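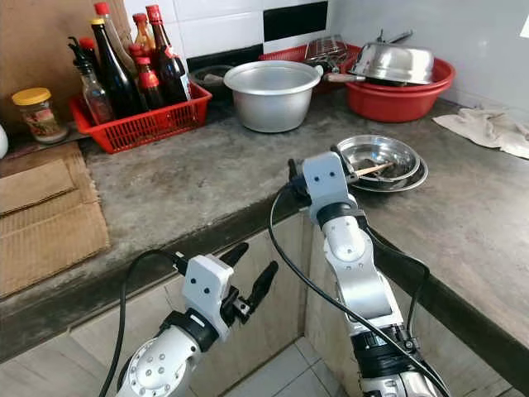 A stack of stainless steel plates on a gray concrete kitchen counter.

Chronological Order Should Be the Default, and It Should Stay Set

15 Jul 2026

4 min read

In February, the social platform Vultik changed the way its home feed is arranged. Members who had chosen to see posts in the order in which they were written found that the setting had been moved two menus down and now returned to the ranked view each time the application was closed. The company described the change as a simplification. It is the position of this publication that the change was a mistake, and that the older arrangement should be restored as the default for every account.

A feed in time order makes a modest promise. It tells the reader that what appears at the top is recent, and that what appears lower down is older. The reader may find the contents dull, but the rule is plain and can be checked. A ranked feed makes a promise that cannot be checked. It says that the posts shown are the ones most worth seeing, and it gives no account of how that judgment was reached or what was left out.

The difference matters most to the small public accounts on which many towns have come to depend. The town of Grilbridge uses Vultik to post road closures, water notices and changes to the bus schedule. Its account has 518 followers, a respectable share of the households there. After the February change, a notice about a closed bridge appeared in some residents' feeds 2 days after the bridge had reopened. The notice had been accurate when it was written. The ranking system had held it back until enough replies accumulated, and most of those replies were complaints that it had arrived late.

A similar pattern has been reported in Starurstead, where the public library announces its evening classes on the platform. Registration for one class closed with 15 places unfilled, although the announcement had been posted well in advance. Several regular patrons said afterward that they had never seen it. It would be wrong to blame one setting for every empty chair - people miss announcements for many reasons - but a library should be able to assume that those who asked to receive its posts will receive them.

Defenders of ranking raise a fair point. A member who follows more than 300 accounts cannot read everything, and a busy account that posts every few minutes can drown out a quiet one. These are real problems, and there are tools for them that leave the member in charge. Lists allow a reader to group accounts by subject. Muting reduces the noise from those who post too often. A limit on repeated posts from a single source would help a great deal, and it could be stated in one sentence that any member would understand.

The smaller service Montes offers a useful comparison. It opens in time order and provides a second tab, clearly labeled, for recommended posts. Members may move between the two as they wish, and the service remembers which one they used last. Montes has its own shortcomings, among them a poor search function and slow handling of reports, and we do not suggest that it is a model in all respects. On this question, however, its practice is sound.

We would also ask that platforms give proper notice when a setting of this kind is altered. Vultik's members learned of the February change through a short banner that disappeared once it was touched. A message sent to each account, stating what had changed and where the former option could be found, would have cost the company very little. Public offices in particular need time to prepare, for they may have to direct residents to a telephone line or a printed notice in the meantime.

Vultik has said that it will review its feed settings before the end of the year. We urge it to publish the terms of that review, to invite comment from the towns and libraries that post there, and to restore the saved preference while the work is under way.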